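Trucos rápidos para hacer la cama (y no morir en el intento)

Apuntes sueltos, sin orden. Los voy juntando desde marzo y me los piden siempre, así que aquí quedan.

Lo primero, despejar. Papeles, pañuelos, libros, lo que se haya quedado encima del colchón. Todo fuera antes de tocar la ropa de cama. Yo me salto este paso la mitad de las veces y luego ando buscando cosas debajo de la sábana.

Ventana abierta un rato. El colchón al aire, sin nada. Mientras, café.

La bajera: primero las esquinas de la cabecera, luego las de los pies. En diagonal va mejor todavía -- arriba izquierda, abajo derecha, y las otras dos. Si se suelta una, es que la sábana encogió o que es de otra medida. No hay mas misterio.

La tela de encima, sea colcha fina o sábana: nunca a tirones desde un lado. Se coge por una punta, se levanta bien y se deja caer. Si hace bolsa en el medio, otra vez arriba y a caer.

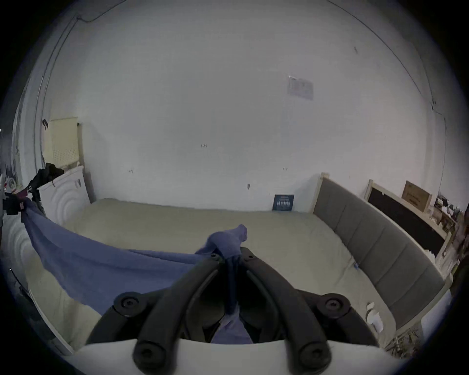
La tela azul violáceo, todavía arrugada, sobre la cama color crema.

Las arrugas con la palma de la mano, del centro hacia fuera. Kimie Nomura me enseñó lo del pulverizador: agua sola, muy poca, y estirar. Funciona con algodón, con poliéster ni fu ni fa.

Cabecero tapizado: cepillo suave o aspiradora con la boquilla pequeña, de arriba a abajo siguiendo las costuras. Una vez al mes basta. Manchas -- paño apenas humedo y sin frotar, a toquecitos. Probar antes en una zona escondida.

Si la cama pega a la pared, separarla un palmo para remeter. Sí, da pereza. Se tarda menos que metiendo el brazo a ciegas.

Y las sábanas de recambio, dobladas dentro de su propia funda de almohada. El juego completo junto, se saca de una vez.

Otro día pongo lo de guardar los edredones, que tiene lo suyo.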